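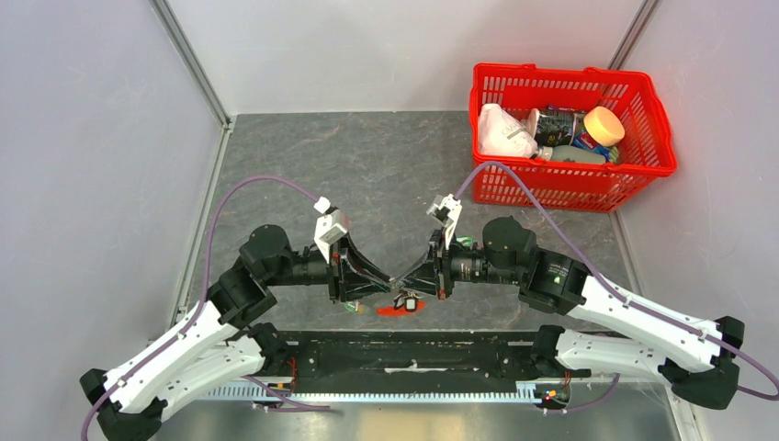 4.2 Why people go back to empty buildings

Most of the people who filled in our survey had been inside an abandoned building more than once, and a good many of them had a favorite they kept going back to. Of the 1,233 replies we received, the largest share came from the towns near Prudside, where the old fever hospital has stood empty for decades and where nearly everyone seems to have an aunt or a neighbor with a story to tell about it (we were told a great many of these stories, and enjoyed them all).

We had expected the ghost stories to be the main draw, and for first visits they often were. People had heard about footsteps on the upper ward, or a light in the laundry, and they wanted to see for themselves. Return visits were a different matter. When we sat down with 52 of the respondents for longer talks, the ghosts tended to come up early and then drift out of the conversation, and what took their place was much more homely: the quiet, the old wallpaper, the friends they went with, the sandwiches eaten on the back steps before the drive home.

Trespass was a touchy subject, as one might guess. Thirteen of the people we talked with had been stopped by police or a guard at least once, mostly at the Buddale mill, and all but two of them said they had simply been asked to leave. Several felt a little hurt by this, as they thought of themselves as looking after the place. One woman had been picking up bottles there every August for years and kept a list of which windows had been broken since her last trip.

Groups that called themselves investigators were more careful about permission than lone visitors were. They also went later, usually after 10 p.m., and stayed longer. Figure 4 sets the two side by side for Prudside and Buddale; we left out the Flerkuden rail depot, where we had only 41 replies and where a fence went up halfway through our study.

The next section turns to the stories themselves and how they change as they are passed along.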